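Fustik wrist cam vs the Flistel one — pink image??
Arms & Grippers > Cameras and vision

gantrymoth
12 July 2020
Got both cams on the bench this weekend. Same arm, same Kanaujia controller, same little pick job (thin cardboard boxes out of a shipping box, put them on the table). Flistel looks fine out of the box. Fustik goes pink. Like really pink. White balance set to auto on both. Also blurs as soon as the wrist moves.

Grip is fine btw, two finger with the soft pads. Only the picture is bad. Anyone running the Fustik on a wrist mount?

slowservo
Post a frame. "Pink" could be anything. And what exposure?

gantrymoth
Auto exposure too. Frame from the Fustik, didn't touch the colors: 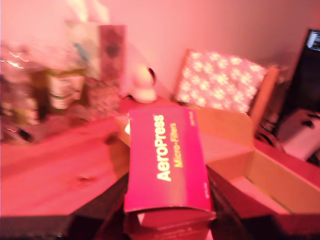
Fustik, auto everything, arm moving. AeroPress filters box in the middle.

Flistel is on the other PC, will dig one out later.

slowservo
ok yeah that is pink. Look at the wall, whole thing is tinted, wood too. I'd say the auto white balance is lost. Lock it. There's a manual mode in the Fustik tool, second tab, the slider goes way past what you need so go slow.

Blur is a separate problem. Auto exposure in a dim room will hold the shutter open as long as it likes. Fix the exposure, add light.

pallet_jaq
Disagree on the white balance. I had a Fustik do this and no slider got it back, it was the IR filter. Mine was loose. Unscrew the front ring and look before you burn an evening on settings.

And that box is a terrible color test, it's pink to begin with. Put some plain white paper down.

slowservo
Loose filter on a brand new cam? Meh. Try the free thing first.

pallet_jaq
Taking off a ring is free too

gantrymoth
Didn't say it was new :) Bought used, 68 bucks. Came with firmware 716 on it, no idea if thats current.

Will try paper first, then the ring.

torque_and_toast
Does the color even matter for you? If the picker only wants edges just go grayscale and move on. Blur would worry me way more. The big letters on that box you can still read but the fine print is mush, and stuff on the left is all streaks.

What speed is the wrist doing? I stop the arm before every shot. Slower, sure. Works.

gantrymoth
Color matters, sorting by box color is step 2. And stopping each time kills the cycle, I've got 3000 picks to get thru for the comparison.

torque_and_toast
Then fixed cam over the table. Wrist cams are overrated, I will die on this hill

pallet_jaq
Overhead can't see down into a shipping box once the arm is over it. Wrist is right for this job. Just needs light and a short shutter. I run a Sirnudum ring light round the lens, cheap, bit of glare on shiny wrappers — tilt it a little.

slowservo
+1 on the ring light. Still say lock the WB, even if it is the filter. Auto will drift every time a new box fills the view and your color sort goes out the window.

gantrymoth
Fair. So paper, ring, lock WB, short shutter, then light. In that order. Flistel gets the same settings or the comparision is pointless.

pallet_jaq
Do the ring with the cable unplugged pls

gantrymoth
yep. Back tomorrow with the Flistel frame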